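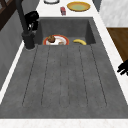 Lindholm, October

How to plan a beach day at Dultunard

Dultunard is a long strip of pale sand on the far side of Callov Island. There is no road to it. You get there by public boat from Lindholm pier and then on foot, and it can be done as a day trip if you start early.

Step 1. Get to the pier by 6:30 a.m. The first boat leaves at 7 and the ticket window only takes cash. A round trip is 500 per person. Keep the stub – you have to show it again on the way back.

Step 2. Get off at Sorkel, the second stop. The first stop is the cargo landing and there is no path to the beach from there.

Step 3. Pay the environmental fee at the hut by the jetty and sign the logbook. Fill your water bottles at the tap next to it. There is no fresh water past this point.

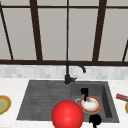

Step 4. Take the trail on the left behind the chapel. It is 3 kilometers, mostly flat, with one muddy section after rain. Sandals with straps are fine. Flip-flops are not.

Step 5. Pick your spot by the tide. At low tide the north end has shallow pools that are good for kids. At high tide stay near the middle, where the bottom slopes gently. Do not swim off the rocks at the south end, as the current there is strong.

Step 6. Start walking back by 2 p.m. The last boat leaves Sorkel at 4 and it seats 19 passengers, so on busy days a line forms early. If you miss it, the guesthouse above the jetty has fan rooms for 884 a night, breakfast included.

Bring lunch, sunscreen and a bag for your trash. Phone signal ends at the chapel, so download your map before you leave the pier.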